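Handout 4: House rules for recording folding demonstrations
Robot Manipulation Practice, course notes kept by Leszek Górecki

Last time we covered what a stop function is and who gets to press it (everyone). These notes cover the duller half of the subject: what you owe the people who will train on your recordings. They were not in the room, and your memory of what you meant will not be included in the download.

The rules started life at Plaltanlow as a single page taped to a cupboard. Leszek Bielecka rewrote them in April after a batch of 904 episodes arrived from the Farnen lab with three different definitions of "folded." I have softened his language in places.

Rule 1. Write the task down before the first episode. One sentence, starting position and end position. "Fold the sweater" is a wish. "From flat, collar away from the operator, both sleeves crossed over the body, hem brought up to the collar" is a task.

Rule 2. Check the markers at the start of every session. Each finger's marker must be flat, clean and fully stuck down. A lifted corner gives you a wrong jaw width, and it gives it to you very consistently, so the plots look lovely.

Rule 3. Open and close the jaws fully before recording. Do both hands. People always do one.

Rule 4. Tags, buttons and drawstrings stay as they are or come off for the whole batch. Pick one and put it in the log. A model that has only met sweaters with tags will have opinions about tags.
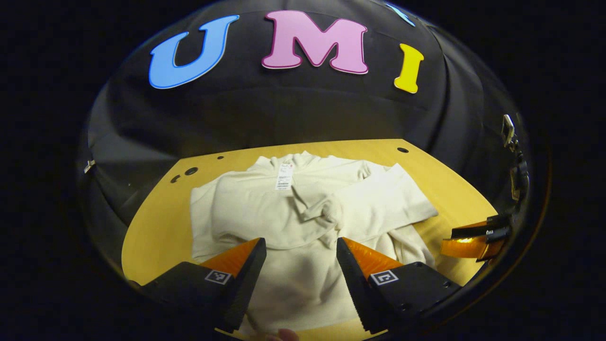
How many times may an operator regrasp the same sleeve before the episode is thrown out?

Under these rules, four. A missed grasp followed by a clean second try is useful data and should be kept. After the fourth regrasp, stop, mark the episode as failed and lay the garment out again. Failed episodes are kept in their own folder and never deleted.

Rule 5. Move at a speed the arm could match. You are faster than the machine and will be tempted to show it.

Rule 6. Stop recording before you tidy up. The Zalewska set has 66 episodes that end with the operator flicking the garment off the table, and a policy trained on it learned to do the same. It was the most reliable thing it did.

Rule 7. Log the garment, the operator's initials and anything odd. "Odd" includes a new lamp, a moved table and a hiccup.

For next class: read section 9 of the Nellomeo guide, the part on labeling partial failures, and bring one written task sentence for a garment of your choice. We will swap them and follow them literally. Bring a garment you aren't fond of.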